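Savisdale Film Society: Questions We Get About the War Film Season

What counts as a war film?
Anything where a war does most of the damage. We have shown trench pictures, home front weepies and one musical, which had enough artillery in it to pass.

Where are the screenings?
In the old Ansah Street picture house, upstairs. Doors open at 7, the film starts at 7:30, and the trailers are whatever the projector feels like.

How long are these films?
Long. Directors seem to believe that a battle lasting four days deserves at least four hours. Anything over the three-hour mark gets an intermission, with coffee.

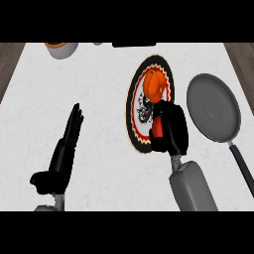
Do I need to know the history first?
No. There's a one-page handout at the door with the dates and a map. If you do know the history, please save it for the discussion -- the man in front of you came to hear the actors.

Are the films accurate?
The buttons usually are. Generals tend to be taller than they were, and everyone has excellent teeth. We list the worst liberties on the back of the handout.

What does it cost?
Tickets are $9 at the door, $12 with the discussion supper. The Ondcombe bus pass gets you nothing here, though people keep trying it.

Can I bring children?
Over 12, yes. The submarine films are mostly sweating and whispering, and younger kids get restless before the first torpedo.

Can I suggest a title?
Please do, by the end of June. We can show only what we can license, and silent films need a pianist.
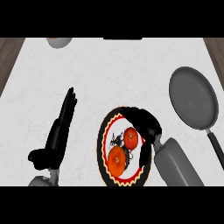
COMMENTS

Tasier: Could the subtitles be any bigger? I sat in the back row for the Italian one and followed it entirely by hat.

Row F: Seconding the subtitles. Also, more desert, less mud this year please.

Anonymous: Loved the submarine double bill. My knees did not.

Savisdale Film Society, PO Box 2477 | Contact us | Copyright Savisdale Film Society | Back to top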